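Business Support > Grant Updates

We use cookies to remember your settings and count visits. By staying on this page you agree to our cookie policy. Accept / Settings

Progress report, second period
Follano Spring & Wireform
November 19, 2021

Hello again, and thanks for the extra week on this one. We had the coiler down for part of the month and I wanted to write to you with it running, so you'd get a report and not a list of complaints. There are still a few complaints.

Where we are with the equipment

The coiler you helped us buy from Skirnska is bolted down, wired up and making springs we can sell. Last time I wrote, it was still sitting on its pallet by the loading door waiting on the electrician, so this feels like a big step! We passed the acceptance run on the second try. The first try went wrong on the thin wire, where the free length kept creeping up as the spool got lighter. The fitter swapped the payoff brake, we ran the same job again and the lengths stayed in tolerance all the way down to the end of the spool.

We've now moved 16 part numbers over from the old machines. The plan said 20 by the end of this period, so we're four short. Two of those are torsion springs with long legs, and the tooling for them came in with the wrong radius and had to go back. The other two are just me being careful. They're for a customer who makes gate latches and wants to sign off new samples before we change anything, and their sign-off takes as long as it takes.

Setup times

You asked for real numbers on this, so I dug out the setup sheets. On the old coiler our average changeover was 189 minutes (I know, I know). On the new one it's 54. Most of that comes from saving the program and calling it back up, but a good chunk is down to the tool cart we put together in the summer, with every arbor in a marked slot. That cart cost us next to nothing and I wish we'd built it years ago.

Scrap is harder to report. It's down on compression springs and a bit up on the small extension springs, where the hooks are giving us trouble. We're getting a burr on the cut end that catches when the springs go in the tumbler, and then you have a knot of springs that somebody has to pull apart by hand. We've tried a new cutter angle and it helped some. I'd like another month before I put a figure on it.

Stress relief oven

The oven from Pasau showed up on time and it's a nice piece of kit, but the belt tracks to the left when it's hot. They've been good about it on the phone and are sending a new tension roller. Until that's in, we run it at a slower belt speed, and one of us checks the tracking at every break. It still beats carrying trays to the old box oven, so I'm not too upset.

Training

All of the day shift can now load a program and make small corrections on the coiler. Writing a program from scratch is another story, and right now that's two of us. The second training visit is booked for the new year. I'd like to use it for the evening crew and skip the beginner's day, if you're fine with us moving that part of the budget around. It's the same total, just different hours.

We also gave the break room a going-over while the floor was torn up for the new conduit. That came out of our own pocket and it isn't in the claim.

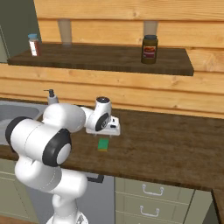 Money

Spending is in line with the budget except for two items. Electrical work came in higher than quoted - the old panel couldn't take the oven and the coiler together, so we had to put in a new feed. Rigging came in lower, which covers part of it. We'll carry the rest ourselves. Invoices are in the folder you set up for us, named the way you asked this time.

One more thing on wire. Our main supplier, Patrício, has stretched lead times on music wire again, and stainless isn't much better. I've ordered further ahead than I like to, so you'll see more stock on our books at year end than the forecast showed. It doesn't touch the grant money but I'd rather you heard it from me.

Next period

- Get the last four part numbers moved over
- Fit the new roller on the oven and go back to normal belt speed
- Sort out the hooks on the extension springs
- Run the evening crew training
- Sell the oldest coiler, or scrap it if no one bites

If you want to come by and see it all running, mornings are best. The oven is up to heat by then and we're usually on a long job. Just let me know ahead of time so I can have safety glasses and ear plugs ready for you at the front door.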